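Notebook, bag packing and unpacking
September 30, 2021
Bench: Kowalchuk cell, two arms

Spent the afternoon on groceries again. Dale Ross wants a yes or no for Cluria on whether a two-arm setup can take over bagging at the shop counter, and whether the same rig could put shopping away at home. My answer in August was no. I went in today expecting to write no a second time, so read the rest with that in mind.

Items: Fox's candy bags, one paper shopping bag with rope handles.
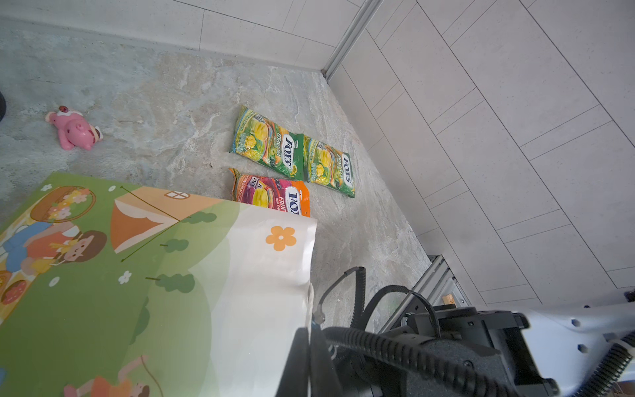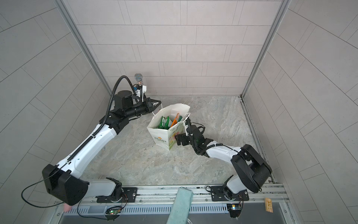
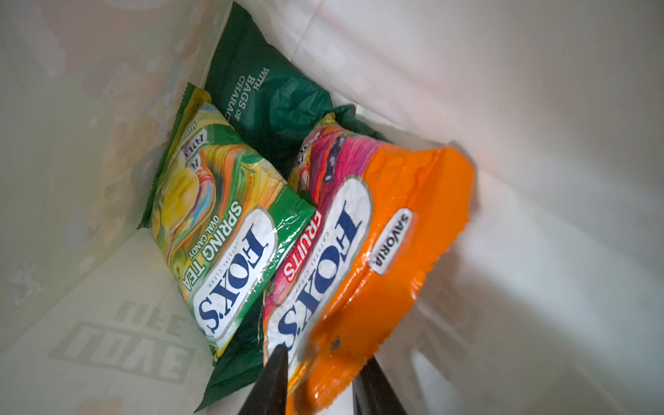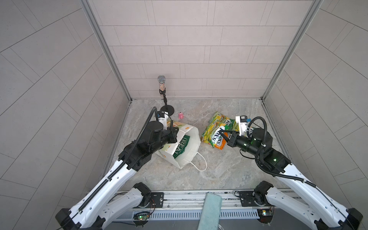

Why candy and a paper bag

Keegan asked why we don't use boxes. Boxes are easy and everyone's demo uses boxes. A bag of candy changes shape when you squeeze it, the contents slide to one end, and the wrapper is shiny enough to confuse the depth estimate. The shopping bag is worse. It has to stay open and upright while something goes into it, and it weighs next to nothing. A person holds it open with a thumb without thinking.

Handles

One gripper on each handle is the right idea, and I'll give Olaia credit for pushing it. I wanted one arm on the rim. With both handles held there's no free hand to pack with, though, so it only helps for lifting and carrying. At a counter you need to switch between the two jobs all the time, and switching is where I expect us to lose the bag. A bag lying on its side with its mouth facing you is a fair starting position for a test, by the way. Real bags fall over. I'd like it added to the standard starts.

Seeing inside

The wrist view into the bag is better than I expected. You can read SPRING TEA on the green one, even at that angle. Reading a label isn't picking the thing up. The packs lie over one another, and the fingers have to get down between them and the bag wall. Harpreet thinks the Clirnora planner handles this. She may be right, but the figure she quoted me came from 2,000 simulated picks with stiff objects. I'd trade all of it for 80 ugly ones on the bench.

What I told Dale

Not yet for the counter. Maybe for unpacking onto a flat surface, if you don't care where things land and have all evening. Nothing I've watched would keep up with a teenager on a first shift. He said the client isn't asking for speed. The client will ask for speed.

He also wanted to know if it could fold the empty bag afterward. I said ask me next year.

To do

- Ngọc: 300 runs with mixed starts, bag upright and bag tipped. Log every dropped handle, including the ones you'd normally restart.
- Keegan: try the Gakley fingertips on the crimped seam of a candy bag. Pinch at the seam and at the middle, keep the results apart.
- Harpreet: rerun the planner with soft objects, then we'll talk.
- Me: write down what counts as "packed" before anyone reports a success rate. Last time we had two definitions in one spreadsheet.
- Order more paper bags, 500 if the supplier will do the same handles.

Olaia has the cell tomorrow morning. Leave the gripper settings alone, please.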